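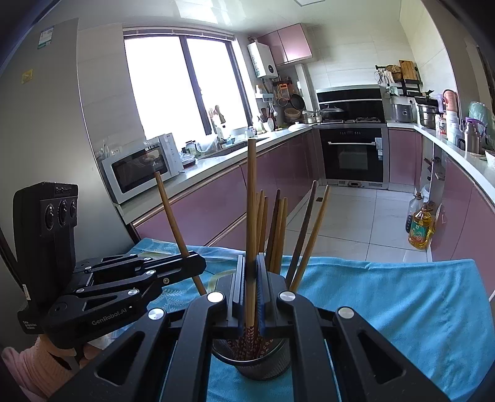

Chopsticks, one at a time. Pink kitchen, turquoise tablecloth.

Pornthip Kamolrat
Posted in: Work and Working Life

Hi all, long time reader, I post maybe twice a year. I've been at Duangkaew for long enough to have trained half the people on the restaurant supply side, and since February I've been on what they call demonstrations. You hold the grippers and do ordinary kitchen jobs so the robots at the Nudunville warehouse can learn from them. Chopsticks in and out of a holder, cloths, jars, all of it. My old job was packing table sets by hand, and that line is going over to the machines bit by bit.

I like it more than I thought I would! But I come home tired in a different way, and I miss the talking. On the packing line you could chat all day long. Now I'm concentrating on the tip of a chopstick. Has anyone else been moved over like this, and did you settle in?

brolta_nights
Moved over at Brolta two years back, bottling side. It took me a good couple of months to stop gripping so hard, and my forearms were like rope by lunch. Ask for a table that suits your height, and ask early, while they're still keen to please you. I settled in fine in the end and I wouldn't go back to the line.

Sombat Ratanaporn
I'm glad you like it, Pornthip, I mean that kindly, but I'd be asking harder questions. You are teaching the thing that takes the packing line. What are they paying you for that? At Clunemura we got the same hourly rate as before and a nice lunch. They wanted 1,000 repeats of one task out of each of us, and when we were done the line went from 600 sets a shift by hand to 1,243 with the machines, and there were a lot fewer of us standing next to them.

brolta_nights
That's Clunemura though. We kept everyone who wanted to stay, and the lifting is gone, which my back is very grateful for.

Sombat Ratanaporn
Everyone who wanted to stay on nights, you mean. I had small kids, so that was that.

brolta_nights
Okay, fair, it was mostly nights.

mrs_teacup
Packed for years and my thumbs are ruined, so I can't be too sentimental about it. I do understand about the talking, dear. We used to plan whole weddings over that belt. Could you two-up, with one working and one resting in the same room?

Pornthip Kamolrat
Oh, I like that idea, I'm going to ask. Sombat, I'm on the same rate too, and I hadn't thought to question it (my sister says I never do). Did any of you get it in writing what happens to your job after?

Sombat Ratanaporn
No, and I should have. Get it before you finish the chopsticks.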